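Kitchen circuits, part two: measuring before moving anything

The breaker on the counter circuit tripped twice in June, both times before 8 in the morning. I wanted numbers before calling an electrician, so I borrowed a plug-in power meter from Shufen Jin and logged every countertop appliance for a week.

The panel is original to the house, which was built when Rurdale was still mostly orchards. The counter outlets share one 15 amp breaker. At 120 volts that is 1800 watts on paper, and the usual guidance is to hold continuous loads to 80 percent of it, or 1440 watts.
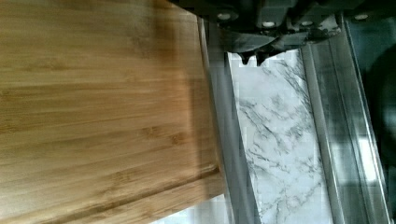 The meter reads true power, power factor and accumulated energy. I ignored accumulated energy. For trip diagnosis the useful figure is sustained draw, meaning anything that holds longer than a minute or two. Heating elements have a power factor close to 1, so watts divided by volts gives a usable current.

Results, in watts:
Toaster, one side: 800
Coffee maker, heating: 618
Under-cabinet lights: 100
Phone chargers: 8

That adds up to 1526 watts, or 12.7 amps. It is over the continuous figure but under the breaker rating, and a healthy 15 amp breaker should carry it through breakfast. Run both sides of the toaster and the total goes to 2326 watts, or 19.4 amps. A thermal breaker will tolerate that for a short while and then open.

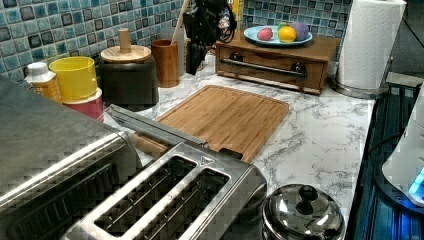

I checked for voltage drop as well. The outlet nearest the sink read 121 volts with nothing running and 117 with one side of the toaster on. I would like that to be smaller. The likely cause is a back-stabbed receptacle upstream, and I plan to move those wires to the screw terminals on Wednesday with the breaker off.

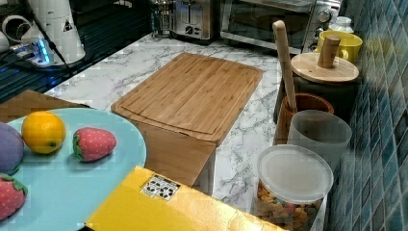 The longer fix is a second 20 amp circuit in 12 gauge copper. The panel has two free slots and the run through the basement is short. Until it goes in, the coffee maker is on an extension-free outlet in the dining room, which is on a different breaker. No trips since the move.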